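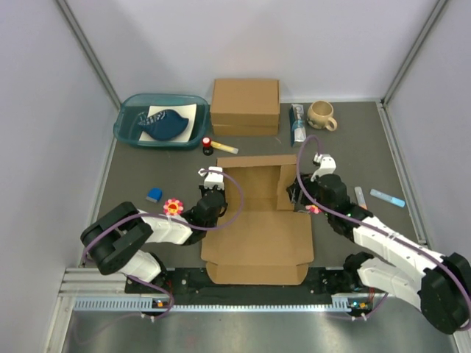
Folding a box is a job people give to the newest hire, and it took us most of a year to get two arms to do it at a rate I'm willing to say out loud. Open with that. The cardboard on the table between the grippers, back panel up and side flaps out, is the whole problem: it is flat, it has opinions about where it wants to bend, and every time you let go of one part another part comes back up. Let the room look at it while people find seats. Don't start on the architecture. Half of them came for the architecture and they can wait.

Pacing note to self: twenty minutes plus questions. The Tondville run-through went to twenty-six because I got chatty on slide 4. Watch the clock in the corner, the one on the laptop lies when it's plugged into a projector.

SLIDE 2. Who and where

Work done at the Allivden lab, on the two-arm bench. The method is called Droso. No, it doesn't stand for anything. We tried for an afternoon to make it stand for something and the results were worse than the name.

One sentence on funding, then move.

SLIDE 3. The question

Say it plainly: when a person teleoperates two arms and stops for a moment in the middle of a fold, what should the learner do with that stop?

The usual answer is to delete it. You trim the idle frames, your dataset gets smaller and cleaner, and the policy stops freezing at random. Everybody in the room has done it. I have done it. It's in our own last paper, in a footnote, phrased as though it were hygiene.

Our claim is that some of those stops are the most useful thing in the recording. The operator is hesitating since the cardboard has just done something, and the motion right after the pause is a correction. Trim the pause and you keep the correction, with nothing in the data to tell the policy what it was for.

(Skip "since" when saying this, it comes out stiff. "The cardboard did something. The operator stopped. Then they fixed it.")

SLIDE 4. What we collected

800 demonstrations of the same fold on the same bench. Flat to closed. Several operators, none of them gifted at first, which shows in the early files.

In those 800 files we hand-marked 2455 pauses. Let that number sit for a second. It was marked by people, on a web tool I wrote, with a keyboard shortcut that in the first version also closed the tab. Get the laugh, do not tell the rest of the tab story. This is where Tondville went off the rails.

What counts as a pause: both grippers nearly still, for longer than the operator's own typical gap between moves. We scale it per operator. A slow, careful person would otherwise look like one continuous hesitation from start to finish.

SLIDE 5. Two kinds of stop

Type one, the planning pause. Nothing went wrong. The operator is lining up the next move, or wondering about lunch. Motion afterward continues where it was headed.

Type two, the repair pause. The motion afterward backs up, regrips, or goes to a part of the box that was supposed to be finished. These are the ones we want.

Telling them apart was the part I expected to need a clever model. A small classifier that looks only at the gripper path after the pause does it well enough. It never sees a camera image. I spent six weeks on the version that does see images, and it was slightly worse. You may mention the six weeks if the room seems friendly.

SLIDE 6. What Droso does with them

Keep this to the three boxes on the slide. Do not walk to the screen.

First box: planning pauses get trimmed, same as before. We agree with everybody on that.

Second box: repair pauses stay, shortened, and the stretch after each one gets a higher weight in training.

Third box: the policy gets one extra output, a guess at whether an operator would be stopping about now. At run time, when that guess goes high, the arms slow down and the policy asks for a shorter chunk of actions before it looks again.

And that's the method. Someone will be waiting for the fourth box. There's no fourth box. The diagram in the paper has more arrows because a reviewer asked for them.

SLIDE 7. Baselines

Three. Plain imitation with nothing trimmed. Plain imitation with everything trimmed. Then Haddad, the older pipeline from our own lab, with its hand-written recovery moves. Same demonstrations for the two learned baselines, same network size. Haddad gets its scripts, which are long and which I'm fond of.

Be fair to Haddad. It was good work and I wrote a large share of the bugs.

SLIDE 8. Results

100 trials per method. Fresh blank each time, start pose nudged by hand, success means lid closed and the box can be lifted with both grippers and set down without opening. No partial credit in the headline bar. Partial credit is in the appendix, where it belongs.

Read the bars left to right, slowly. Nothing trimmed is worst: it freezes. Everything trimmed is better and fails in a very confident way, it'll crush a flap without slowing down. Haddad sits a little above that. Droso is clearly on top, and the gap is widest on trials where a side flap popped back up partway through.

Do NOT say "solves." I said "solves" in Tondville and spent the whole question period taking it back. It folds boxes more often than the other three. It still leaves a tail of failures, and the next slides are about the tail.

SLIDE 9. The lift

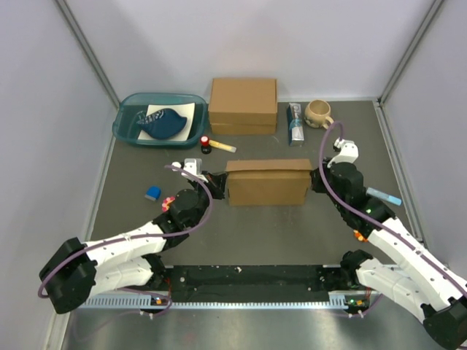 Slide 9: A closed box held between the two grippers, one pressing at each end.

Point at the long lid flap, and at how its lower edge is uneven and a bit lifted. People who have only seen the bar chart imagine a crisp product shot. Cardboard doesn't do crisp. Our success rule says closed, it says nothing about handsome, and I'd like that understood before anyone asks whether we could ship things in these.

Then the force point. An end-to-end grip only works if both sides push about equally, and neither gripper has a force sensor. The policy learned a squeeze from position data alone. Push too hard and the ends bow in and the lid pops. Too soft and the box slides out the bottom. The extra output tends to go high right before the lift, which is the same place the operators used to stop. We never labeled "lift" anywhere. I think this is the nicest thing in the paper and it got one line in the reviews.

SLIDE 10. Where it fails

Double fault. One flap pops up while the other arm is busy fixing something else. The guess goes high, everything slows down, and it keeps slowing. We have a trial where the arms spend a very long time being thoughtful above a half-made box. Play the clip at eight times speed and it is still dull. Play it anyway, people trust you more.

Wrong repair. It stops in the right place, then carries out a fix that belongs to a different flap. This is most of what's left.

Damp stock. One batch of blanks was stored near the loading door and bent like bread. All methods got worse on it, so we report it separately. Droso degraded least, but the sample is small and I won't lean on it. If pressed: small sample, don't lean.

SLIDE 11. Things we got wrong

We told operators in week one to "try not to stop." Terrible instruction for this study, given before we knew it was this study. Those files have fewer pauses and stranger motions, and they are still in the set.

One person marked the largest share of the pauses. Agreement with the second marker is fine on repair, poor on planning. Since planning pauses are thrown away anyway it hurts less than it might. Say it before they do.

One task, one bench, one box design. I'd love to show you bags. I can't show you bags.

SLIDE 12. Release

Demonstrations, pause marks and the small classifier are going up together. Marking tool too, tab bug fixed. The Haddad scripts are included for anyone who enjoys archaeology.

QUESTIONS I EXPECT

"Isn't this just reweighting?" Largely, yes. The run-time slowdown does a fair part of the work, and the ablation on backup slide B2 splits the two. Go to B2, don't argue from memory.

"Does it transfer to other operators?" We held out one operator entirely. Small drop. Backup B3.

"Why not use reinforcement learning?" Smile. Boxes are cheap, but someone has to put each new one on the table, and that someone is me.

"How long does one fold take?" Longer than you. Say the number on B4 and don't apologize for it.

If there's time left, run the uncut fold video with the sound off. The audio has me talking to the box.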